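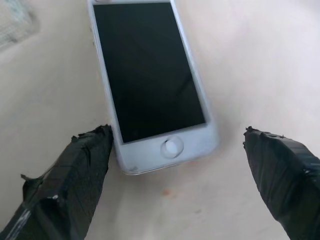 *White phone on the table, taped fingers on either side.*

**Can a robot arm tidy up a repair counter yet?**

I run a small phone repair shop and we close at 6. Every night someone puts 27 or so phones back in their trays, wipes the counter and sorts the chargers. Jetari quoted me $3,000 for a used arm with a two-finger gripper. Is it worth it for this, or am I a few years early?

**trayandtag**

Early, I think. A flat phone on a smooth table is a hard pickup. It's thin, the glass is slick, and the fingers have to come in low on both sides without pushing it away. Black tape on the fingers helps with grip, but the ends fray and you end up redoing it. We tried a Witelent arm on our returns bench from March on. It did 320 phones in its best week and dropped 4. One of those needed a new screen, which we paid for.

If every phone started out in the same spot, I'd say go ahead. On a messy counter it stops and waits for a person.

**benchmat_88**

just buy a rack

**Saludo_parts**

I'd split the job up. Putting phones in trays can be done now if you set them down on a foam block first so the gripper has something to close around. Wiping is fine too if the counter is clear. Cords, no. I haven't seen anything sort loose chargers that I would leave alone in a locked shop.

Ask Jetari for a trial on your own counter with your own phones before you pay.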